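首页 > 加入我们 > 招募信息 > 渔业资源调查

打印本页 | 用电子邮件发送

2018年2月6日,星期二 文/Kumiko Nagano

大家好,我是Kumiko,在Suvanbridge海岸研究站管鲽鱼耳石这一摊事。今年我们想找一位研究助理,再找几位愿意跟船的志愿者,所以我干脆自己来写这则招募,省得大家去读那种干巴巴的公文!

先说背景。Nekell湾的鲽鱼调查做了好多年,每年冬天出海,拖网、量体长、取耳石,样品一盒一盒往回搬。去年12月那个航次我们跑了249个站位,天气差得要命(我晕了整整两天),可是数据真的漂亮。麻烦在于耳石还没读完,现在冷库旁边的柜子里还躺着635份样品,等着人切片、磨片、数年轮。

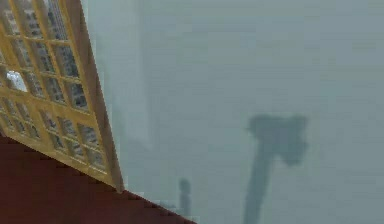
研究助理主要就是跟我一起啃这批耳石。你会学到包埋、切片和显微镜下读龄,每份样品两个人各读一遍,读数对不上的再坐下来一起看。读完以后要把年龄和体长、性别、站位水深对到一张表里,给Sasaki小组做生长模型用。他们催得很紧,不过人都挺好的,问什么都肯教。

我希望你生物、海洋或者水产相关专业毕业,本科就行,会一点R。没读过耳石完全没关系,我当年也是从把片子磨穿开始的……坐得住比较要紧,一上午对着显微镜不烦躁的那种人最合适。能看英文文献,能用中文或者日语跟我们聊天,都可以。

合同期22个月,每周上班四天,第五天留给你写自己的东西。想拿这批数据写论文的,我双手赞成,署名的事一开始就会讲清楚。宿舍在研究站后面那条坡上,走路上班,食堂星期天不开门,得自己做饭。
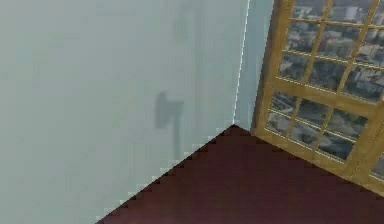

再说志愿者。下一个航次用的是Braltine号,船不大,在海上待20天,需要几位能帮忙分拣渔获、记体长、洗网箱的朋友。没有工资,船上吃住全包,往返港口的车票我们报销。必须年满十八岁,会游泳,出发前要交一份体检证明。晕船的人也欢迎报名,只是请自备药,船上那种吃了特别困!

排班是六小时一轮,半夜起网是常有的事。甲板上很冷,防水服和靴子由站里发,手套最好自己带一双合手的。手机基本没信号,家里人请提前打好招呼。

申请助理的,请寄一份简历和一页纸的自我介绍,再写上一位推荐人的联系方式。自我介绍别抄模板,跟我讲讲你碰过的鱼、做过的野外,或者你弄坏过的仪器也行。想当志愿者的只要写几句话,说明哪段时间有空、有没有上过船。

材料请交到Suvanbridge海岸研究站人事室,信封上注明“鲽鱼”两个字,电子版发到人事室邮箱也收。我会一封一封看,合适的就打电话约时间聊,远的同学可以视频。招到人为止,早点寄来吧!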